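My first firm had two drafting rooms and one kettle, and I still think of it whenever somebody asks how a small engineering office gets to be a good one. I started there in February, straight out of school, and I was put beside Mal-soon Myung, who had been drawing culverts and retaining walls since before I could read. She handed me a roll of drawings for the Culstead footbridge and told me to find the mistake. I looked for two days (there were three mistakes, and she was delighted, because she'd only known of one).

I've been thinking about her a lot since the Ostrowski office turned ten this spring and we had a little dinner for it. Ye-ji Seok gave the speech, and she did it beautifully, going all the way back to the drainage job in Skodholm that nearly sank us before we'd even ordered business cards. I had forgotten how frightened we were! We'd priced the whole thing for 1000 feet of pipe and then the survey came back, and well, it was a long summer.
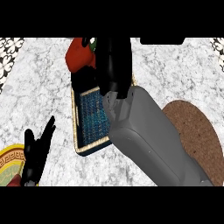
Anyway, after the speech Rukhsana Memon and I got to talking about what we'd do differently, and we both said the same thing — we'd have hired a good office manager much sooner. For the first couple of years I did the invoices myself, late at night, and I was terrible at it. One client got the same bill twice and paid both, bless him, and it took me until the next winter to notice and send the money back.

The other thing I'd change is how we kept our drawings. Sheet 724 of the Skodholm set is still missing, and every so often one of the younger engineers goes looking for it in the basement, comes up dusty, and asks me if I'm sure it existed. I'm quite sure. I drew it.

Mal-soon couldn't make the dinner, but she sent a card with a tiny retaining wall sketched inside, and a note telling me to find the mistake. I've had it on my desk all week and I'm still looking.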